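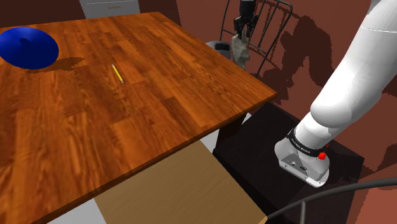

Simulated table-clearing cell: the arm with a stone-like object in its gripper, and a pencil still on the table.

Review: Zemov tidy-up package, simulator edition
November 23, 2021

Zemov sells this package to workshops that want to find out whether an arm could clear a bench before they pay for one. It consists of a scene library, a grasp planner and a licence for 2 seats. I have run it since April, mostly on the table-clearing task.

The task is simple to state. Loose items lie on a wooden table and the arm has to take each one off it. Lumpy objects suit the planner well. Over 1,000 trials it completed almost 80 per cent of the lifts on irregular shapes, and most failures were slips in the first moments of contact.

Pencils are another matter. A thin shaft lying flat leaves little clearance for the fingers, and the planner often drives them into the table top. Lowering the approach speed helped slightly. The Gralta planner, tested on the same scenes, handled pencils better but took longer over everything else.

Rendering is adequate. Wood grain is convincing, shadows have ragged edges, and small lettering is hard to read. Contact friction is set per object in a text file, which the manual barely covers.

Setting up a new scene took me 20 minutes. Export to the Chauvin controller format works, although joint limits must be re-entered by hand.

As a planning tool it is worth the licence fee. For clearing a real bench at the end of a shift, I would still use a person and a tray.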